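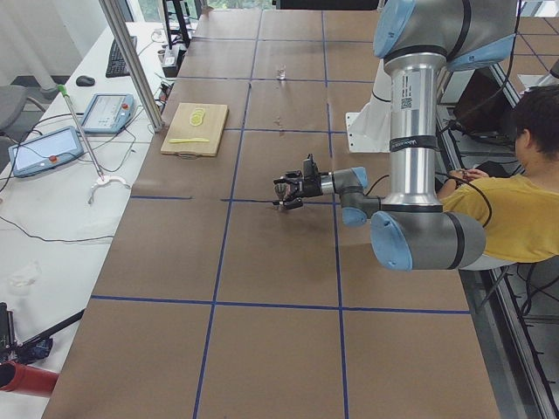
Our prep room is getting a robot arm and I'm told "your role will evolve." What does that mean in practice?

Asked in Workplace and Careers > Food service
6 December 2023

I work in a commissary kitchen that makes drink kits and garnish packs for hotel bars. Sliced citrus, herbs, little cups of syrup, all packed in trays. I've been there long enough to have trained most of the people on my line.

In November management brought in a company called Flarko to do a trial. It's one arm with a two-finger gripper on a paper-covered table marked off in squares with blue tape. Cutting board, lemon slices, a glass, that kind of thing. Somebody sits at the table next to it the whole time. The photo on this post shows the setup.

At the staff meeting we were told three things. Nobody is losing their job. The arm will do "repetitive placement." And those of us on the line will "evolve into operators." When I asked if operator is a pay grade, I got told that was a great question.

The slide said 300 trays a shift per station. A good person on my line does 267 on a normal day, and that includes wiping down and restocking their own station. The slide didn't say who wipes down the robot's station.

So for anyone whose workplace has gone through this:

1. What did your day look like six months later?
2. Is "operator" a real job or is it the same job plus babysitting?
3. Anything I should get in writing now, before they sign?

I'm not against machines. We have a slicer and I love the slicer. I just don't believe the slide.

2 comments
- Same speech at my place, minus the great question part.
- Which state are you in? Matters for the pay thing.

3 answers, sorted by votes

Answer 1 (accepted by the asker)

I did nine years in a plant that packed dental kits, and we got two arms from a vendor called Gendix. Taking your questions in order.

Six months later I was standing up less and walking more. The arms ran fine when the parts came in the same way every time. When they didn't, a person fixed it, and the person was me. Our parts were hard plastic. Yours are wet lemon slices that stick to each other, so I would want to watch that thing pick up single slices out of a full tub for an hour with nobody touching anything. Ask to see exactly that. A few slices set out on a board tells you very little about a tub at 6 a.m.

Look at what's on the desk in your picture too. Two of those tablets with the red stop button, a keyboard, cables all over, and a person sitting right by the arm. Trials always need extra hands, fine. Ask how many of those people are still there after the contract is signed, and who takes over their part of the work. At our place the vendor's people went home and their work landed on the line leads with four hours of training.

Operator can be a real job. It was for two of us. The others kept their old title and old rate and got called over whenever it stopped. The difference was that two of us had it in a job description.

Get these in writing:

- The title and rate for anyone who is allowed to clear a stop or restart the arm.
- Training hours, paid, on the clock, and who gives the training.
- What happens to your daily number when the machine is down. Ours stayed the same for weeks and people got written up.
- Who cleans it, and how long they get. In food this is a big one. Ask what the gripper fingers are made of and what they can be washed with.
- The 300 figure: is that a rate somebody measured over a full shift, or a good minute multiplied out?

That last one went very quiet in our meeting.

Oona Savolainen

Comment from the asker: I asked about the 300. It was "projected." Thank you for the list, I'm printing it.

Comment: The write-ups thing happened to us too. Keep your own notebook with the start and end of every stoppage.

Answer 2

I'm going to disagree a bit with the mood here. I work at Lappalainen, we assemble gift boxes, and we've had a Flostum cell for two years. It took the job everybody hated, which was putting the same bottle in the same slot until your wrist quit. I've had no wrist brace since. My hours didn't change and nobody on my shift was let go.

I will admit a few things. When two people retired they were not replaced, so "nobody is losing their job" was true and the crew still got smaller. I also never got a raise for running it. And it is slower than our best packers, but it doesn't get tired after lunch, so by the end of the day it comes out close.

My advice is to volunteer for the training early. The people who learned the tablet first ended up with the day shift.

Comment from the asker: Two not replaced out of how many?

Reply: Eleven. So I see your point.

Comment: "No raise for running it" is kind of the whole question though.

Answer 3

robots cant do lemons, too slippery. you have nothing to worry about

Comment: The one in the picture is down at the table holding something small, so I wouldn't bet my rent on it.

Comment: Holding something is one thing, 300 trays is another. I'd worry more about management believing the 300 than about the arm hitting it.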